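Limholm jobs fair, May — quick notes

Got in at the tail end of the morning. Packed. Hilkka Peltonen from the Cakden advice desk says 2,786 households in the district are now below the poverty line, most with someone in work. Rents the main thing, she reckons.

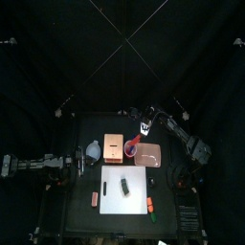

Two robot arms over a dark tabletop, small household items in the middle.

Zenlow had 42 vacancies up, only four full time. Queue for the benefits table was longer then any employer's — left before I got to the front.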